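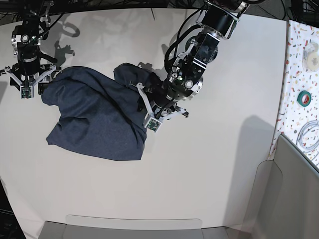

Dark blue cloth on a white table.

The bus from Akthorpe got in at 5 in the afternoon, and by then the house in Brindthorpe was already dark. My sister had left the key under the brick and a note on the kitchen table. It said she had done the upstairs and I could have the rest. She had taken the 2 o'clock back because of her shift.

I turned on the lights and put the kettle on. There was no milk. The heater took a long time to start and smelled like dust when it did.

Our father had lived there 18 years after our mother died. Before that he was at sea, on the supply run to Tautahi, gone for months and then home for a few weeks, when he would fix things that were not broken. He did not keep much. My sister had filled four boxes upstairs and written on the sides what was in them. Sheets. Books. Shoes. The last one said Don't Know.

I started with the hall closet. His good coat was there, and the coat he wore, and an umbrella with a bent rib. In the pocket of the good coat I found the program from my wedding and a peppermint. I put the coat by the door to take home, though it would not fit me.

The sweatshirt was at the back on a hook. I had given it to him one December when I was in my first year at college and had no money. He said it was too nice to wear. As far as I knew, he never wore it.

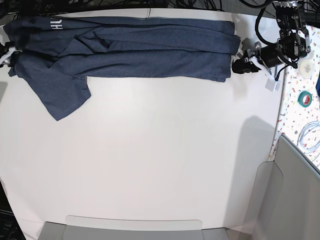

I took it down and the cuffs were worn through. Both elbows had gone thin. There was a burn on the front, small and round, and somebody had sewn it up from the inside with green thread. He had sewn it. There had not been anyone else in the house to do it.

I sat on the stairs with it for a while. Then the phone rang, the one on the wall, and I got up and answered it.

"Is he in?" a man said.

I told him no, and then I told him the rest of it. He was quiet. He said he worked the desk at Ultis, the hardware place by the bridge, and that my father had ordered a hinge. It had come in. He had been calling all week.

"What kind of hinge?" I asked.

"For a gate," he said. "He put 80 down on it. It's brass."

I said we didn't have a gate. The man said he could only tell me what was on the slip.

After we hung up I took the flashlight and went out back. It had rained and the grass was long. At the end of the yard, where the fence used to run straight across, he had cut an opening and set two posts. The gate was leaning against the shed under a tarp. It was painted white and it was low, the height you would make for a child.

My daughter was three then. We had been saying we would bring her in the spring.

I put the tarp back and weighed it down with a stone. Inside, I called my sister, who was on her break, and asked if she knew about the gate. She said what gate. I told her I would stay another night and go by the hardware store when it opened.

Then I folded the sweatshirt, badly, and unfolded it and put it on.

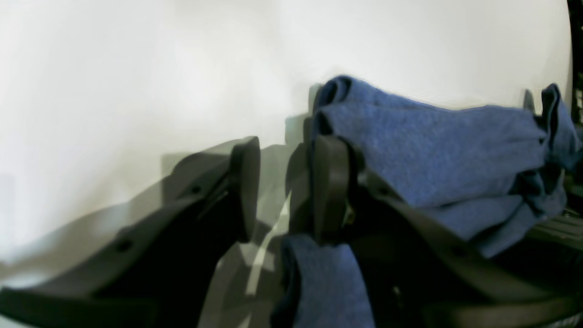
Blue cloth against a white wall.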